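Erkeo open afternoon, notes from the visit
20 Aug 2019

Got there late, parking a mess, missed the welcome coffee. Soledad Cantero was already going through the software side when I slid in at the back, so if I got the first part wrong blame the traffic.

Short version: Erkeo doesn't build arms. They write the layer between the cameras and whatever arm the customer already owns. Three pieces. Perception, a planner, and a log tool they call Bovura, which I ended up liking most.

Perception first. Packets are hard. Boxes have corners, a pouch has whatever shape it fell into. Shiny film throws glare and the depth reading drops out right where you want to grab. Their fix is to stop asking for a full 3D model and only score small patches for "can two fingers close here". Simple idea. Took them 2 tries, the first version scored printed photos on the wrapper as real bumps. Cantero was pretty open about that.

Planner is called Indby. Runs on a plain desktop under the bench, new path every 180 milliseconds, tosses the old one if the target moved. Somebody asked why not faster. Answer: the arm can't use it, and the jerky replans were shaking things loose. Now it blends the old path into the new one — looked smooth enough to me, though I only saw it on the screen replay.

The learning part starts from people. Hand demos with a gripper you hold, tracked in the room, then the recordings get lined up with the wrist view and cut into reach, close, lift, place. 1,458 demos in the set so far. Cutting them used to be done by hand, now the tool guesses the cuts from finger width and speed and a person only fixes the bad ones.
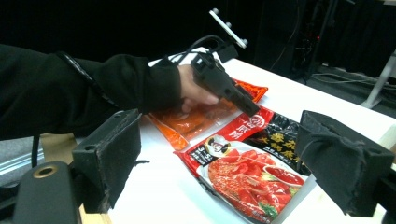 Bovura is where you fix them. One timeline per demo, drag the cut, type a reason, done. It keeps the reason with teh clip so you can pull up every demo marked "slipped" or "grabbed two". I'd pay for that alone. Export is clunky still, they want a new one out in September.

Ekanayake, the packing firm, had two people there asking about price. Didn't catch the answer. I asked about clock sync between tracker and camera, got a long reply, short of it is they stamp everything on one machine and throw out a demo if the drift gets to big. No number given.

Didn't get to the calibration talk, ran over. Slides are supposed to go out by email.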